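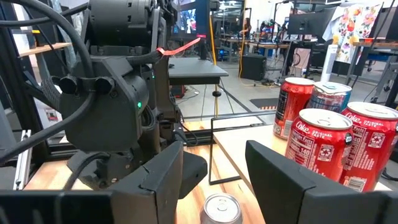
4.2 Placing the shelf sensor

The Zusiser sensor measures the load on one shelf and reports it to the Laur base unit. Pick a shelf that is flat and raised clear of the surface under it. A pale wooden board with four beverage cans on it, a red Coke among them, is enough of a load for the first reading. Wire racks need the adapter plate (part 1367).

1. Take everything off the shelf and wipe it down.
2. Peel the backing from the two pads and press the sensor to the underside of the shelf, near the middle.
3. Run the flat cable to the rear edge. Leave a little slack.
4. Plug the cable into port A on the base unit. The light turns amber.
5. Hold SET until the light blinks, then let go. Do not touch the shelf until the light is steady.

Note: If the light stays amber, enter service code 1519 on the keypad and repeat step 5.
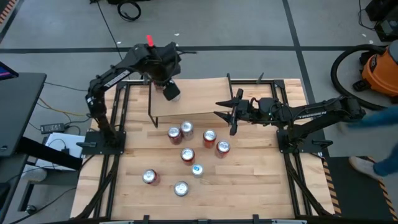 4.3 Setting the low-stock alert

1. Load the shelf the way you normally keep it.
2. Press LEVEL. The display shows the load as 100.
3. Use the down arrow to choose the alert point. The factory setting is 40.
4. Press SET to save.

The base unit checks the shelf every 49 seconds, so a short delay before the alert is normal.

CAUTION: Do not mount the sensor over a heater or in direct sun. The pads let go in heat.

CAUTION: Unplug the base unit before moving the cable.

Units shipped before December have no LEVEL button. Hold both arrows together instead.

Section revised 30 Jul 2020 by Jurgita Vasiliauskas, Maltcombe product support. For adapter plates, write to the Grumirport parts desk.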